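About Starkcombe Glaze Testing

Starkcombe Glaze Testing is an independent laboratory for ceramic tableware. We test plates, bowls, mugs, serving dishes and oven-to-table ware for potteries, importers and catering suppliers. The laboratory makes no ceramics and sells no glazes, and it holds no stake in any firm that does.

The business was set up by Pravesh Mathebula and Guilan Fan, who had worked together on kiln control at the Zonetti tile works. It took over the lower floor of the former dye house on Tang Lane, where the drains and extraction were already suitable for acid work. The upper floor was added later and now contains the mechanical testing room, the sample store and the office.

What we test

Most of our work falls under four headings.

Metal release. Samples are filled or immersed in dilute acetic acid and left in the dark at a controlled temperature. The solution is then analysed for lead and cadmium, and on request for cobalt, barium and other metals used in coloured glazes. Flatware and hollowware are reported differently: flatware by surface area, hollowware by volume. Customers are often unsure which class a piece belongs to. The internal depth, measured from the lowest point to the overflow level, decides it, and we measure this before any test is booked.

Crazing and thermal shock. Crazing is a network of fine cracks caused by a poor match between glaze and body. It may not show until months after firing. We use autoclave cycles to bring it on early, followed by dye inspection. Thermal shock tests use stepped heating and quenching, with the piece examined after each step.

Surface wear. Glazed surfaces are tested against cutlery marking, repeated dishwashing and stacking abrasion. Gloss is measured before and after each programme. Raised decoration is assessed separately from flat areas, as ridges take most of the contact when plates are stacked.

Mechanical strength. Rim impact and edge chip tests are carried out on a pendulum rig. A rolled rim and a cut rim of the same body will give different figures, and drawings or sections should be supplied where possible.

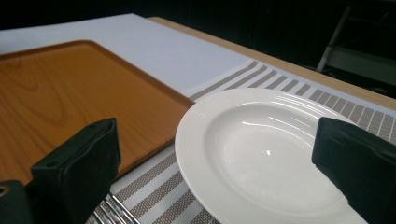 White glazed plate with a wide, ringed rim.

How a job is handled

Samples are logged on arrival and given a job number. We ask for six pieces of each design for metal release and ten where mechanical tests are also needed. Pieces should come from normal production – hand-picked samples give a result that says little about the batch. Each piece is examined under raking light for pinholes, crawling and bare patches, and any fault found is recorded before testing starts.

Reports give the method, the measured values, the uncertainty and the limit that applies. Where a sample fails, the report says so on the first page. We do not issue summary certificates without the figures behind them. Tested pieces are kept for three months and then crushed, unless the customer asks for their return at the time of booking. Pieces used for metal release are not fit for food use afterwards.

Small potteries

Studio potters can book a reduced programme, limited to metal release on one glaze and one body. The charge does not depend on the size of the piece. Firing records are helpful, particularly the top temperature, the hold time and the position in the kiln. A glaze that is sound at the top of a kiln may be underfired near the floor, and we advise sending pieces from both.

Staff

Pravesh Mathebula is responsible for the laboratory as a whole and signs all metal release reports.
Guilan Fan runs thermal and autoclave testing.
Zhenhua Luo manages surface wear and mechanical testing, and maintains the pendulum rig.
Thư Trương handles bookings, sample intake and the studio programme.
Declan Stubbs looks after calibration and the Drerura job database.

Premises and samples

Deliveries are accepted at the yard door on Tang Lane. Parcels should be double boxed, with the booking form in the outer box. Breakages in transit are photographed and reported to the sender on the same day – testing goes ahead only if enough sound pieces remain. Visits are by appointment, and closed shoes must be worn on the lower floor.

Page last revised August 2020.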